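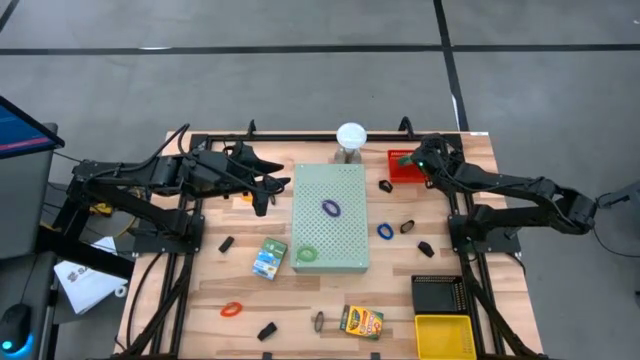 1/ Inventaire d'une table, par quelqu'un qui devait « juste poser ses clés ». Un plateau en bois clair rayé façon billot de boucher, une plaque vert pâle pleine de petits trous, cinq boucles en caoutchouc, un panier rouge, une lampe en dôme et des petits blocs noirs. J'ai dit à Violeta que ça se rangeait en deux minutes. C'était lundi.

2/ Les blocs noirs, donc. Il y en a 5. Je le sais parce que je les compte tous les soirs, comme d'autres comptent leurs enfants à la sortie de la piscine. Ils ont chacun leur coin de table et aucune envie de se rapprocher. Celui de devant, à gauche, est assez près du bord pour que je marche moins vite en passant.

3/ Le panier rouge, lui, est tout au fond à droite. C'est moi qui ai décrété, en novembre, qu'il serait « le panier des blocs ». Règle simple, affichée, lue par tout le monde. Les blocs sont sur la table.

4/ Damián Quiroga, consulté sur la question, estime que le panier est trop loin. Il doit falloir tendre le bras. Je note l'argument, je le trouve faible, je fais pareil que lui.

5/ Passons à la plaque perforée. Vert pâle, le vert des couloirs de collège. J'y vois un formidable outil de rangement : tous ces trous, toutes ces possibilités. On a posé dessus deux boucles de caoutchouc. Posées à plat. Pas un crochet, pas une cheville, rien. Les trous nous regardent.

6/ Une boucle violette vers le haut, une verte vers le coin en bas à gauche. Violeta Aravena soutient que c'est une composition. J'ai proposé de les mettre ensemble, on m'a répondu que la verte était « très bien là ». Du vert sur du vert, je la cherche un matin sur deux.

7/ Un mot sur la lampe blanche, derrière la plaque, au milieu. Un dôme sur un socle en plastique transparent. C'est le seul objet que personne n'a jamais eu besoin de déplacer, et je crois qu'elle en tire une certaine autorité. Quand on ne sait plus où mettre quelque chose, on le met par rapport à la lampe.

8/ Je ne vais pas vous parler des câbles. (Je vais vous parler des câbles.) Les noirs sont attachés en faisceau, ils font une belle boucle, on sent l'effort. Les jaunes, sous le côté gauche, ont choisi une autre vie. J'avais acheté des attaches chez Linard exprès pour eux. Elles sont toujours dans leur sachet, très bien rangées.

9/ Au sol, en revanche, rigueur absolue : béton gris, une longue bande de scotch noir, une autre en diagonale qui file vers le coin de la table. On est donc capables de tracer des lignes. On est capables de s'y tenir, même. C'est au-dessus de 80 centimètres que ça se gâte.

10/ Le plan pour 2026, rédigé hier soir avec un thé et beaucoup d'optimisme : les blocs dans le panier, les boucles sur des crochets, les jaunes dans les attaches de chez Linard, et le plateau passé à l'huile. Damián a demandé qui huilerait. Long silence dans la conversation de groupe, puis un pouce levé de Violeta, dont on ignore toujours le sens.

11/ Si quelqu'un a une recommandation d'huile qui ne sent pas la friture, je prends. Et si vous connaissez des crochets pour très petits trous, je prends aussi. J'ai déjà commandé un lot de 48 chez Trollholm. Trop gros. Ils sont dans un tiroir, à côté des attaches.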